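The table that had to be plain

The designer of the Rastby table would like it known that she did not set out to make something boring. "It took 17 attempts to get it this dull," she says, pouring tea in the kitchen of her house in Studham, where one of the earlier attempts holds up the toaster.

The Rastby is a worktable. It has a top and it has legs, and she is reluctant to be drawn on the legs. The top is what she cares about: matt, smooth, and a colour she calls Oshima, which her customers call beige on a dull morning and pink by teatime.

"I've had letters about that," she says. "A man in Ilden wrote to say his had changed colour. I told him to shut the curtains and look again. He was very gracious."

She came to furniture after 11 years of fitting shop counters, a trade she says taught her to dislike edges, joins and anything described as a feature. Her first table had a pattern. So did the second, though she says it was fainter and she was already ashamed of it. By last October the pattern had gone, along with a groove for pencils that she still misses.

"People tell me they want character in a table. Then they put a cloth over it."

The price has not helped her reputation for modesty. At £1,382 the Rastby costs more than the sofa she is sitting on, and she admits her own sister has asked what the money is for. "Sanding," she told her.

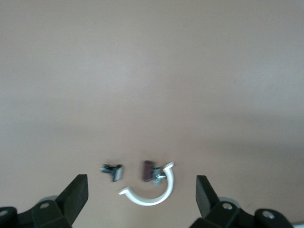

How do you clean a matt top without making it shiny?

"Warm water, a drop of washing-up liquid and a soft cloth, then dry it. Never polish. If you scrub one spot for long enough you'll have a shiny patch, and you'll look at it every day until you move house."

She has 3 orders to finish before the summer break and no plans for a matching chair. A stool has been discussed. She is thinking of making it grey, or possibly a sort of grey.

13/07/2024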